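Hustel tabletop comparison

The Hustel tabletop comparison is a method for trying out robot grippers and cameras on small household tasks. It was drawn up at Rostow, a robotics workshop in Skarkano, and is named after the first control program it was used with. Each gripper is given the same toy kitchen items and the same list of moves, and a trial is scored as done, partly done or missed.

Layout

Trials take place on a white table with mounting holes. The items differ in size and shape, from cookware to small pieces of toy food.
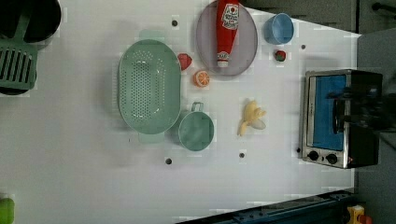 Table with toy kitchen items and toaster oven, overhead view.

A full run has 33 moves. Items may be put down anywhere within reach before a run starts, and the camera positions are written down with the results. A dropped item stays where it lands until the run is over.

Grippers and cameras

The method sets no limit on the type of gripper. Two-finger models are the most common, as they can be swapped quickly and need only one control signal - open or close. Overhead cameras give the best view of the layout but can lose sight of an item once the arm moves over it.
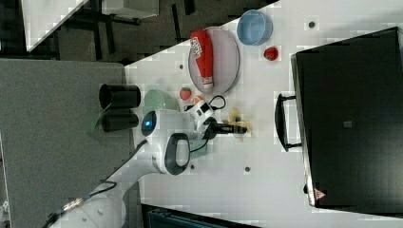
For this reason most users add a second camera at an angle to the table. The Doãn controller, which replaced the original program in version 3, accepts both views and keeps a separate log for each. The Rostow archive holds 1559 scored moves, 282 of them marked as partly done.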